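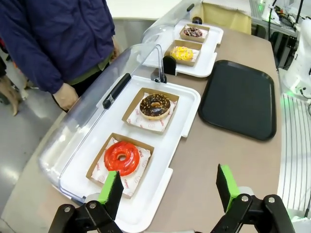
Según cuenta una clienta de Sulora que lleva dos temporadas con ella, la Clalico 40 es la primera raqueta con la que ha dejado de pensar en el codo al sacar, y lo único que le pediría es un grip un poco más grueso. Lo del grip ya nos lo habían dicho otras jugadoras, y desde December – perdón, desde diciembre – se puede pedir con el mango más ancho sin cambiar nada más.

Es una raqueta para tierra batida, y se nota enseguida. La bola sale con muchísimo efecto, bota alta y empuja al rival hacia atrás, que es donde uno lo quiere tener en un punto largo. El patrón de cuerdas abierto ayuda (¡y cuánto!) cuando hay que levantar una pelota baja desde detrás de la línea. En la red es noble, sin llegar a ser un bisturí: quien viva de la volea estará más cómodo con la Pliller, más rígida y con menos peso en la cabeza.

Nos gusta especialmente el tacto. El marco flexa lo justo, el golpe suena sordo y lleno, y el revés a una mano entra con una facilidad que a nosotros nos sorprendió el primer día. Con el cordaje Jõgi de monofilamento gana control; con un multifilamento se vuelve muy amable, ideal para volver a jugar tras una lesión.

La hemos probado en partidos de dobles, en entrenamientos con carro y en un torneo social que se alargó hasta la noche. Después de más de 2.000 saques, el marco de pruebas sigue sin holguras, aunque la pintura del protector se ha ido pelando por el lado que roza la tierra.

Detalles
Disponible en 6 combinaciones de mango y color
Se entrega sin encordar, salvo que se indique lo contrario
Referencia de catálogo: 1604
Funda acolchada incluida
Protector de cabeza de recambio, aparte

Si dudas entre dos medidas de mango, pide la pequeña y añade un overgrip – engordarlo es fácil, rebajarlo no.

Última actualización: 29/05/2026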